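Home Syllabus Handouts Readings Contact
6 min read

Handout 6: Budgeting for a two-arm food counter

Last session we went over how to read a vendor quote. Today we build a budget of our own, and I'd like you to be harder on it than you'd be on someone else's. The case is a snack counter run by the company I'll call by its name, Dornurix, which wants two arms behind a counter at its Painemal site to hand out sandwiches, bottled drinks and packaged snacks. The supplier is Tekia. The plan was drawn up in November and it is still being argued over.

1. The price of the arms is the easy part

Students always start with the arms. They have a list price, you can compare them, and the brochure has a nice table. Put that number in the first row and then leave it alone for a while. In the Dornurix plan the arms and their grippers had one row each. Everything else - mounting, cabling, trays, display stands, the warmer, the safety review, the hours of the person who sets it all up - was squeezed into a single row called "station." That row should worry you. When I asked for it to be broken out, it came back as 17 separate items, several with no price beside them.

2. Count the kinds of objects before you count the sales

A gripper with two fingers will pick up many things. Whether it will pick up your things, all day, is a separate question, and the quote won't answer it. Go through the menu and write down what each item asks of the hand. A glass bottle is rigid and slippery. A bag of fried snacks is mostly air. A foil container dents. A sandwich squashes, and a customer will notice.

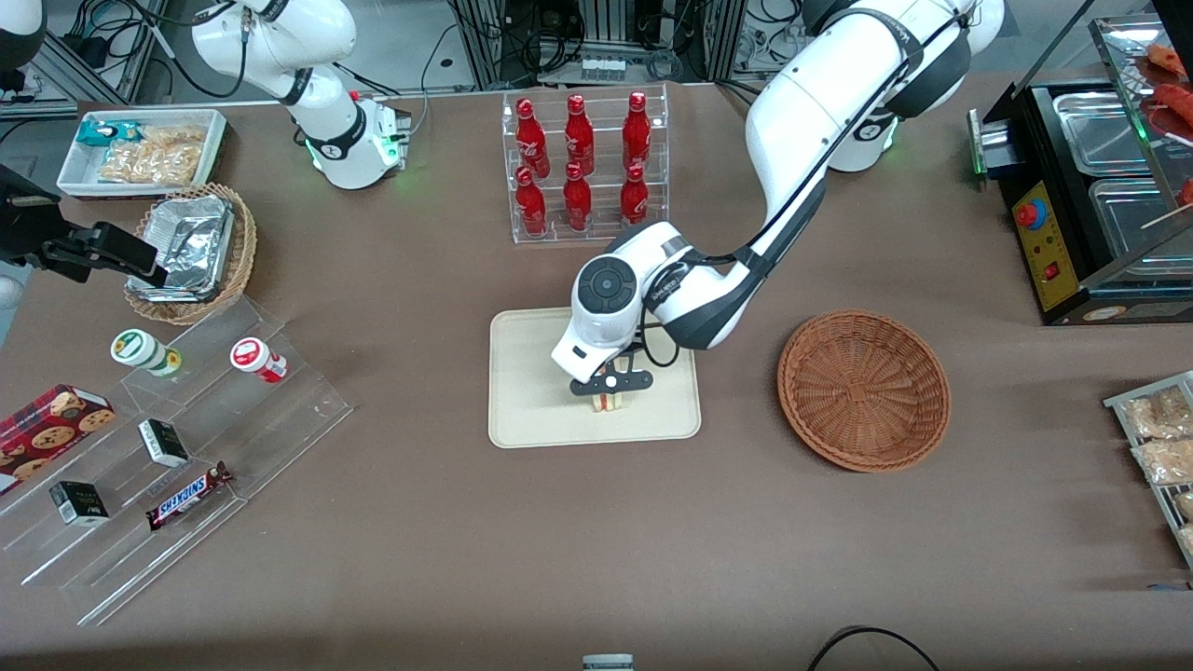
The soft items are where I'd spend my time. Ask the supplier to run your sandwich, on your bread, and ask to see the tries that went wrong. If they'll only show you a bottle, write that down too. Then ask what happens when the bakery changes the size of the roll. In most contracts I've read, that counts as a change request and you pay for it.

3. Fixtures cost money every time the menu changes

Trays, baskets and stepped stands look cheap, and one of each is. But arms like things to be where they were yesterday. Each new product may need a new place to sit and a new round of setup. The Prindum proposal, which we'll compare next time, allows for 6 layout changes a year. Tekia's allows for none. Neither tells you how many hours a change takes, so you can't compare the two until somebody asks.

4. Who refills it?

I could not find a staffing row in the Dornurix plan. The payback figure, 26 months, assumes that the counter needs no one. Someone has to restock it, wipe it down, check the food warmer and pick up whatever falls. Put those hours in at full wage and see what the payback looks like. I got a number I didn't care for, and I'd rather you worked out yours without seeing mine.

Before next session

Rebuild the plan on one page. Split "station" into its parts, add a row for people and a row for menu changes, and mark every figure that came from the supplier with an S. Leave a blank where you don't know. A blank is fine, a guess dressed up as a quote isn't, and I will ask where your numbers came from.

Bring two copies.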